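**Zerneldale Cold Case Reading Group — Minutes, Wednesday session**

Opened 6:30 p.m. Quorum met. Minutes of the previous session were taken as read, with one correction: in item 3, "arrest warrant" should read "search warrant."

**1. Matters arising**

1.1 The county records office has released a further part of the Morkier warehouse file. The release consists of the patrol log for the night of the fire, the property inventory, and an index to the witness statements. The statements themselves are still withheld.

1.2 The fee for the release was 80 dollars, paid from the copying budget. No receipt has been received. Secretary to request one.

1.3 The scanned file runs to 810 pages. Pages in the inventory section are out of order and several carry two different stamps. Members should cite the lower stamp until a clean index exists.

**2. Morkier file: patrol log**

2.1 The log was compared with the timeline adopted in August. The adopted timeline places the first patrol car at the loading dock before the alarm call was recorded. The log places it after. The two entries cannot both be correct unless the dispatch clock and the station clock were set differently.

2.2 It was noted that the station clock is mentioned in the trial transcript, where a dispatcher agreed under cross-examination that it "ran ahead." The amount was never put to the witness. The defense did not return to the point, and the appeal brief does not raise it.

2.3 Two readings were discussed. Under the first, the clock difference accounts for the whole gap and the officer's testimony stands. Under the second, the log was written up at the end of the shift from memory, in which case the times are of limited use for any purpose. The handwriting is uniform across all entries, and the ink does not change — consistent with the second reading, but not proof of it, as the scan is in black and white and of poor quality.

2.4 Agreed: the August timeline is to be marked "provisional" in the shared folder. No times are to be changed until the dispatch tape summary has been checked against the log.

**3. Morkier file: property inventory**

3.1 The inventory lists a padlock, a pair of work gloves, a fuel can, and six keys on a ring. The trial exhibit list shows the padlock, the gloves, and the can. The keys do not appear as an exhibit, and no transfer or destruction record has been found for them.

3.2 The state's theory was that the defendant entered through the side door without a key. If the keys fit that door, their absence from the exhibit list is material. If they belonged to the vehicle parked on the dock, it is not. The inventory gives no description beyond the count.

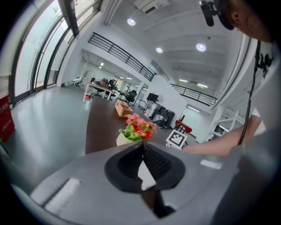

3.3 A comment from the floor was that the keys may have been returned to the warehouse owner before charges were filed, as was common with property not thought to be evidence, and that a return slip would sit in the owner's insurance claim and not in the police file. The same speaker asked that the group stop using the word "missing" in its notes until the claim file has been searched.

3.4 Accepted. The term "unaccounted for" will be used in all working documents. Existing notes need not be rewritten.

3.5 A request for the claim file is to be sent to the insurer's successor company. It should quote the policy number from the inventory cover sheet and ask for property slips only. A broad request was refused last year on cost grounds.

**4. Ofori appeal**

4.1 The appeal court has set a filing date for the supplemental brief. The group has no standing in the matter and will not submit anything. Members who write about the case elsewhere do so in their own names.

4.2 The question on appeal is narrow: whether the jury should have been told that the main identification witness had first picked a different person from the photo array. The trial judge ruled the earlier choice "tentative." The police form has a box for tentative choices, and on the copy filed with the court that box is blank.

4.3 Discussion of guilt or innocence was ruled out of order, as at earlier sessions.

**5. Indexing**

5.1 Prindix was tested on the first 200 pages of the Morkier release. Typed pages were indexed without serious fault. Handwritten pages were not: dates were read as badge numbers and one street name was split into two people.

5.2 Proposed: use Prindix for typed pages only, and index handwritten pages manually in the existing spreadsheet. Carried, one against. The objection recorded was that two indexes will drift apart — entries should be merged monthly or the work is wasted.

5.3 Agreed to merge monthly. Column headings must match before the first merge. "Stamp no." and "Page" are to be kept as separate columns.

**6. Other business**

6.1 Redaction. Two home addresses are legible in the released scan. They are to be blacked out in the group's copy before it is shared further. The records office is to be notified in writing.

6.2 The proposal to record sessions was deferred again.

**Actions**

- Request receipt for records fee: secretary
- Mark August timeline provisional: timeline subgroup
- Check dispatch tape summary against patrol log: timeline subgroup
- Claim file request, property slips only: secretary
- Redact addresses and notify records office: file custodian
- Circulate column headings: indexing subgroup

Closed 8:10 p.m. Next session to start with item 2.4.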